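October
By Vojtěch Hájek
3 min read

The number Mallanura wants you to remember is 2,000. That is how many folding demonstrations went into Urkari, its new laundry policy, all of them recorded by people with grippers in their hands and no robot in the room. The number I kept asking for was the other one: how often does the arm fold the thing?

It took three emails. Out of 100 trials on cloths the system had never met, Urkari finished 34. The press summary calls this "strong transfer."

The method itself is sensible. Driving a robot arm by remote is slow and tiring, so you hand a person the gripper and let them work at close to normal speed. The policy learns from what the gripper did.

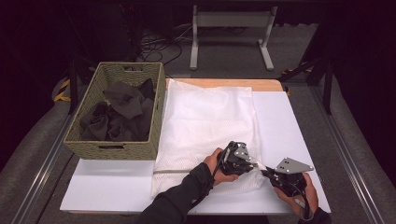

Handheld grippers at work on a white textured cloth, with a basket of dark gray fabric beside it.

My trouble is with what gets lost on the way. A person pinching a cloth feels it slip and corrects without thinking. The arm gets the motion but not the feeling - and cloth is mostly slipping.

Then there is the comparison. Urkari is said to beat Bashir, an older method, by a wide margin. But Bashir was trained on 1,000 demonstrations, half as many, and the paper never evens that up. I asked why. "We ran out of lab time," was the answer, and I believe it. I still wouldn't have put the chart on page one.

A second lab is now trying the same data on its Puler arm. I'd wait for that.

Comments (3)

dmk_ohio: 34 is better than my kids.

Renata: Did they say what counted as "finished"? Corners lined up or just smaller than before?

foldskeptic: Same question as Renata. The appendix has one sentence on it and it's vague.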